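Caja de surtido

La caja de surtido, llamada también caja sorpresa o, en el comercio mayorista, lote ciego, es un conjunto de artículos diversos que se vende o se regala sin que el destinatario conozca de antemano su contenido. Su atractivo descansa en una promesa algo imprudente: que lo desconocido valdrá más de lo que se ha pagado por ello.

Origen

La forma moderna suele remontarse a los almacenes portuarios de Gralavberg, donde los bultos sin reclamar se agrupaban al final de cada temporada y se vendían cerrados. Un reglamento local prohibía abrirlos antes del pago y también quejarse después, disposición que los comerciantes consideraban de una claridad ejemplar. El libro de ventas más antiguo que se conserva registra 347 lotes, de los cuales 9 volvieron al almacén y fueron vendidos de nuevo, esta vez con un lazo.

La casa Brover trasladó la costumbre al comercio minorista. Su catálogo de diciembre ofrecía tres tamaños de caja — pequeña, mediana y «de familia» — cuya diferencia principal, según los compradores, era la cantidad de papel arrugado. La competencia, encabezada por los almacenes Vasić, respondió garantizando que cada caja contendría al menos un objeto útil. No se definió «útil», y la garantía siguió en vigor hasta el cierre de la empresa.

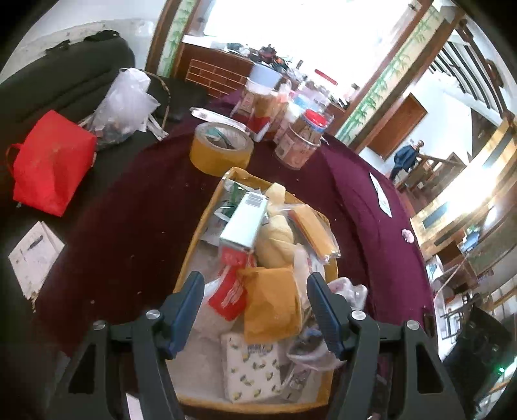 Composición

En el oficio se distinguen tres clases de contenido. El reclamo es el artículo que justifica el precio y que aparece en la publicidad. El relleno, mucho más abundante, comprende sobres, bolsitas, muestras y todo aquello que un proveedor prefiere no volver a almacenar. El lastre, por último, aporta peso; históricamente se recurrió a jabones, calendarios atrasados y conservas de membrillo. El manual de la distribuidora Litell recomienda colocar el reclamo en el fondo, de modo que la esperanza del cliente dure lo que tarda en llegar hasta él.

El orden de llenado ha dado lugar a una literatura técnica más extensa de lo que cabría suponer. La escuela de Gralavberg defiende las capas horizontales; la de Vasić, el llenado en vertical, que permite cerrar la tapa con la rodilla.

Valor y reventa

El valor declarado de una caja se calcula sumando los precios de catálogo de sus artículos, incluidos los que nunca se vendieron a ese precio ni a ningún otro. Un inventario de Litell examinó 1.828 artículos procedentes de surtidos devueltos y halló que los más frecuentes eran los llaveros, seguidos de los abridores con forma de llavero.

Existe un mercado secundario de cajas sin abrir, cuyos precios superan a menudo los de las abiertas. Los coleccionistas lo atribuyen a la rareza. Quienes han abierto alguna proponen otra explicación.

Véase también: saldo, tómbola, cesta de Navidad, papel de relleno.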